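Chisholm Prukport
Equipment Review Group

Minutes of the meeting held in the upstairs meeting room, Prukport, in March, starting at 10.15 am

Present: Jean Haldane (chair), Jocelyn Samonte (handling trials), Jean Carnegie (purchasing), Shona Haldane (minutes)
Attending for items 3 to 6: Holger Ljungberg (Mernine, Valtirby)
Apologies: none

1. Minutes of the last meeting

Agreed as correct, apart from the spelling of Valtirby in item 4. SH has changed the file copy.

2. Matters arising

The bench for the trial area was moved away from the door as asked. The draught is better and the door can now be opened fully. The old bench is still in the corridor. JH asked for it to go before the fire inspection. JS to see to this.

The guarding quote for the label line has not come back. Carried forward.

JC reported that the insurer has no objection to the trial kit being on site as long as it stays in the trial area and is switched off at the wall overnight. The insurer wants to be told if it moves to the packing floor.

3. Mernine bench handling kit: report on the trial

JS gave the report. The kit on loan is the two-arm version with blue fingers and a camera at each wrist. It was set up on the white table against the back wall. The work chosen was the one the gift pack team asked for, which is picking up drink bottles of different widths and setting them upright near other items without knocking those items over. Paper cups were used for the other items as they tip easily and cost very little to replace.

JS ran 121 attempts in all. 62 of these were with the narrower bottle and the rest with the wider one. An attempt was counted as good only if the bottle ended upright, neither cup had fallen and nobody had touched anything. She has kept a sheet for each attempt and these are in the trial folder on the shared drive.
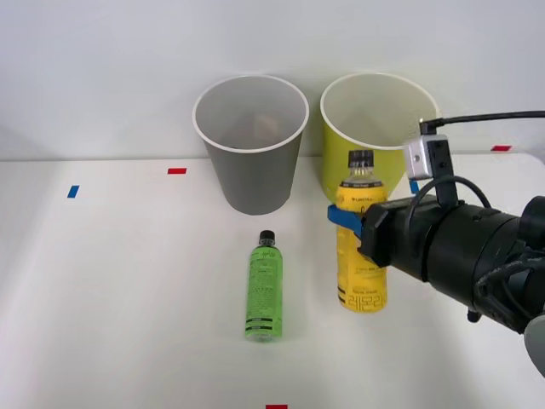 The main question from the last meeting was whether the fingers would mark or wrinkle the sleeve labels, which are what the customer sees first. JS said the labels were checked by hand after each run and no tears were found. The fingers are soft enough to give a little when they close. She would still like to see the hold moved. On the yellow bottle the finger presses on the label just below the shoulder, and if a sleeve is already slightly loose there it could ride up. HL said the height of the hold can be changed in the settings and that it does not need a visit from Valtirby. JS asked for written steps. HL agreed to send them.

JC asked whether full bottles had been used throughout. JS confirmed that they had. Empty bottles were left out of the trial as the gift pack team never handles them.

Results were better with the narrower bottle. Most of the failures with the wider one came at the same stage, when the arm was letting go. The fingers opened unevenly on some runs and the bottle was left leaning, then went over. HL thought this was the opening speed, which was left at the delivery setting. JS had not changed it as she wanted all the runs to be on equal terms. JH said this was the right way to do it but that the group could not judge the kit on a setting the supplier would have changed on the first day. It was agreed that a further set of runs should be made at the slower speed.

Two cups were dented during the trial. Both were in the first morning and JS put this down to her own placing of the table.

4. Setting up and marking out

JS said the kit took most of a day to set up. The printed guide was clear on the wiring and poor on where to put things on the table. She used short strips of coloured tape, red and blue, to mark positions so that the table could be laid out the same way each time. The guide does not mention marking out at all. HL said customers normally do this in their own way and he had assumed it would be obvious. JC said it was not obvious to her. HL to ask for a page to be added.

The starting layout for the second group of runs had the bottles laid down on their sides with the caps towards the back of the table. This is how they arrive from the decant tray, more or less, and it is the harder of the two starts.

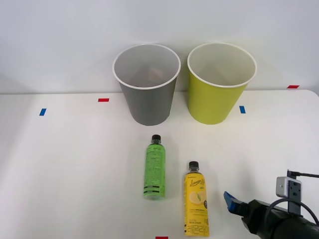 JH asked how far out of place a bottle could be before the kit failed to find it. JS had not tested this in a measured way. Her impression was that small differences made no odds and that turning the bottle made more trouble than sliding it. JH did not want an impression to go in the recommendation and asked for it to be tested properly. JS asked for another pair of hands for this, as laying out and writing down at the same time is slow. SH offered two afternoons.

Lighting was discussed. The trial area has even light and a plain wall. The packing floor has neither. HL said that strong sun across the table can cause trouble for the cameras and that a plain board behind the work is a cheap answer. JC asked that the cost of a board be put in the figures even if it is small. JS pointed out that the packing floor benches are bare steel and that glare from the bench top might matter more than the sun. HL did not know. He will ask his colleagues and reply to JS direct.

Cables: JS raised the black cable that runs from the wrist camera. It loops along the arm and there is some slack in it. She has not had it catch on anything but the cups are light and the packing floor is more crowded. HL said clips are available. They are not part of the standard kit. JC asked for them to be included at no charge. HL will come back on that.

5. Fingers and wear parts

HL explained that the fingers are treated as wear parts and come off without special tools. He passed round a spare pair. The inner side is ribbed with open pockets along its length, and JH asked how these would be kept clean if a bottle leaked. HL said they can be washed in warm soapy water and must be fully dry before going back on. JH was not satisfied that this would be done at the end of a late shift. JS suggested keeping a second set so that one can dry while the other is in use. Agreed that two spare sets should be priced.

JC asked about food contact. HL said the fingers are not offered for open food. JH said this was acceptable for gift packs, where everything is sealed, but that it rules out the bakery side. SH to make sure the recommendation says so plainly, as the bakery manager has already been asking when it is their turn.

JS said the view from the wrist is useful to the person running the kit. With the fingers open it shows the table between them and usually enough beyond to tell where the hand is in relation to the cups and the tape. It is less use once a wide bottle is held. She would like the screen to be larger than the one supplied, and the stand for it does not tilt.

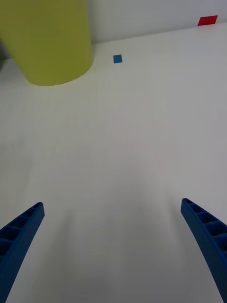 6. Terms offered

HL set out the terms. Purchase or rental are both possible. The rental is by the month with 30 days' notice on either side. Wear parts are extra in both cases. Training is one day on site at Prukport for up to four people and a second day is charged. Support is by telephone from Valtirby during their office hours, which start an hour before ours.

JC asked what happens in the last hour of the late shift, when Valtirby is closed. HL said a message can be left and will be answered the next morning. JC said this was the weak point of the offer. The late shift is when the gift packs are made up and it is no help to have an answer the next day. HL will ask whether a later telephone number can be offered in the busy months only.

JH asked whether the rental payments could be set against purchase if Chisholm decided to buy later. HL said part of them could. He was not able to say what part. To be put in writing.

JC asked who owns the recordings made by the cameras. HL said they stay on the machine supplied with the kit and are the customer's to keep or delete. JC wants a line to that effect in the agreement, as the present wording can be read two ways.

HL was thanked and left the meeting at 11.50 am.

7. Discussion

JH said she had come in expecting to say no and was now undecided. The kit does the job on a tidy table. What is not known is how it does on a steel bench with people walking past.

JC prefers rental if it goes ahead. She is against buying anything before the telephone question is settled.

JS is in favour of carrying on. She said the gift pack team have sore wrists by the second week of the season and that this was the reason for looking at handling kit in the first place. She does not expect it to be faster than a person.

SH asked whether the team had been told about the trial. JS said two of them had been up to see it. JH asked that all of them be invited before the next meeting, including the late shift.

Agreed: no recommendation at this meeting. Loan to be extended if Mernine will allow it, and the further runs to be done first.

8. Actions

JS: further runs at slower opening speed, both bottles
JS and SH: runs with bottles moved and turned, with distances written down
JS: invite the gift pack team, both shifts; clear the old bench from the corridor
JC: ask for the loan to be extended; price two spare sets of fingers, a backing board and a larger screen; wording on recordings
HL: written steps for changing the hold height; reply on glare; cable clips; late telephone cover; rental against purchase
SH: note for the recommendation on sealed goods only; chase the guarding quote

9. Any other business

JC reminded everyone that the trial area key goes back on the hook by the stairs.

The meeting closed at 12.20 pm. Next meeting to be fixed once the further runs are finished.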